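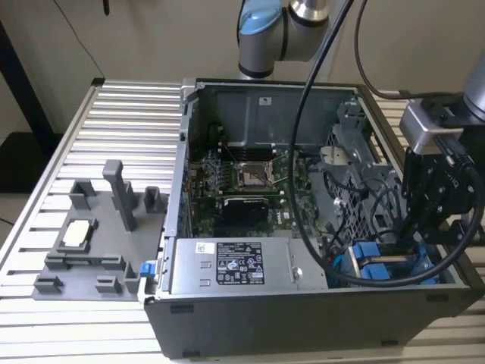
Marlene Petrenko wrote to me before breakfast that a team which takes 37 shots and scores only one goal has no right to complain about the referee. I read it two times with my coffee and I had no good answer for her. She watched the match from home and I sat in the cold in row 10, so I think I suffered more, but she is probably right.

We lost 2-1 to Zundby. It was the last home game of the regular season and we needed one point to keep fourth place. Now we are fifth, and in the first round of the play-offs we must start away, in their hall, where we have not won since I moved to this country. I don't know why the puck behaves differently there. Sarita says that the ice is softer near the far goal, but she says this about every hall where we lose.

I want to write down how it went, before I forget the order. The first period was ours completely. We scored after four minutes, a simple goal, a shot from the blue line and a small touch in front of the net. Everybody stood up. The man behind me spilled his tea on my scarf and apologised so many times that I missed the next face-off. After this we had two power plays and did nothing with them. They passed the puck round and round as if somebody had forbidden them to shoot.

In the second period Zundby changed their goalkeeper. The first one had hurt his knee, I believe, because he went slowly to the bench and did not come back. The new one is nineteen years old and nobody near me knew his name. He stopped everything. There was one save with the left pad, when our captain was alone with him, that I will remember for a long time, although I would prefer not to. Then they equalised from a rebound, with 37 seconds left on the clock before the break. Strange that it is the same number as our shots. Marlene would say I look for signs again.

The third period I can hardly describe. We were tired and we stopped skating. The winning goal came from our own mistake, a pass across the middle which I was taught never to make when I was eight years old. Our coach took out the goalkeeper for the last two minutes and we hit the post once. The sound of it was very loud. Then it was finished and people went to their cars without much talking.

The hall had 274 spectators, they announced it in the second break. In the autumn there were always more than 300. I understand it a little, the tickets became dearer and the bus goes only once an hour in the evening. But in the week before play-offs I hoped for a fuller stand. The drum was there, at least, and the boy who plays it did not stop even after the second goal.

Sarita Chauhan drove me home. She was angry about the line changes and she spoke about them until the roundabout, and then we were both hungry and stopped for chips. She thinks the coach should put the two young wingers together in the first line. I think he should leave them as they are, they need somebody older beside them. We did not agree but it was a pleasant half an hour, and the scarf dried on the heater of her car. It smells of tea and vinegar now.

I answered Marlene in the end, shortly after lunch. I wrote that a series is a new start and that this goalkeeper cannot play like that every evening. She sent back only one word, "Hopefully" - and then, a minute later, she asked if there was still a place in Sarita's car for the first away game. There is. We leave at four o'clock, and I must remember to bring a cushion and the thicker socks.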